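4 House rules for the garment cell

This section applies to everyone who runs the Costen garment cell, including people who wrote parts of it. Read it before section 5, which assumes you have.

4.1 Before the first pick

1. Look at the floor covering. It should lie flat enough that a fingertip can reach it without catching. Faint creases are tolerated. Ridges are not, whatever the last shift told you.
2. Go through pockets. Pens, coins and tissues all have a history with this cell, and the tissues were the worst.
3. Tip the garments in as a heap. Do not arrange them. A pile that somebody has tidied is a pile that will flatter the software.
4. Mix your colours. A heap of all-navy tops teaches you very little and takes all afternoon to do it.
5. Set the arm to reduced speed for the first 2 picks after any change of fingers, cloth or operator.

Note: reduced speed is slow. Bring something to read – but not into the cell.

4.2 Approach and grip

6. Bring the fingers down open, one either side of a loose fold. Aim for a fold that stands up by itself. Soft cloth usually offers one if you wait for the approach to settle. 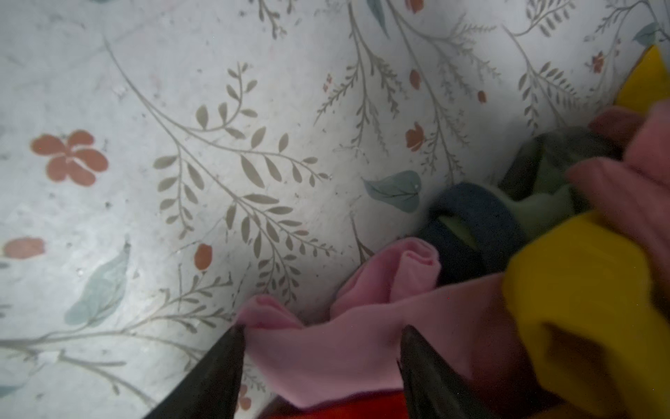 Bornilier adds that step 6 is fine for fleece and jersey but hopeless for anything starched, and would like it noted that this was raised in August as well. It is noted. For starched items, use the Tsakiris sheet and lower your hopes.

7. Touch the floor lightly or stay clear of it. Dragging a tip across printed cloth will bring the cloth along too, and the pick log will cheerfully record a success.
8. Close on the fold and pause before lifting. If a second garment has come into the grip, open and start again. Do not shake it off. Shaking works just often enough to become a habit.

Caution: hands stay out of the cell while the arm is powered. This includes quick hands, experienced hands and hands that are only straightening a sleeve. Press stop, wait for the arm to come to rest, then reach in.

4.3 Lifting

9. Lift straight up first, then across. Sideways pulls drag the neighbours out of the heap and leave you with a different problem from the one you started with.
10. Keep an eye on the cables throughout. They need slack at full reach and must never pass between the fingers and the load.
11. If the garment twists into a rope, carry on. A twisted pick counts as a pick under the Ridov scoring rules, however little it looks like laundry. 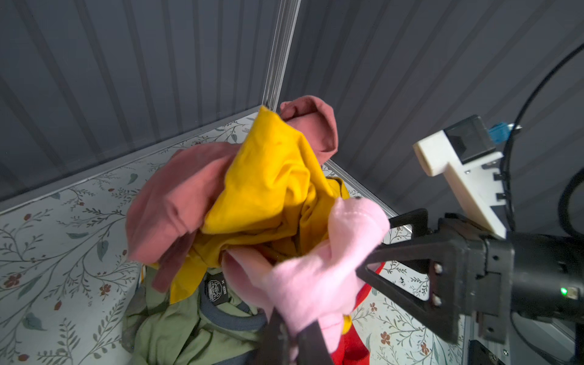 Figure 4-2. Pink fleece held between the upper and lower fingers, with the rest of the heap behind.

4.4 Keeping count

A full run is 100 picks. Stop at 100, even if the last one was bad and you would like to finish on a nicer one. Dropped garments, double picks and stops all go in the log under the number they happened at. "Didn't count, wasn't ready" is not a category.

Last revised December 2020. Earlier printed copies should be recycled, including the one taped to the cabinet.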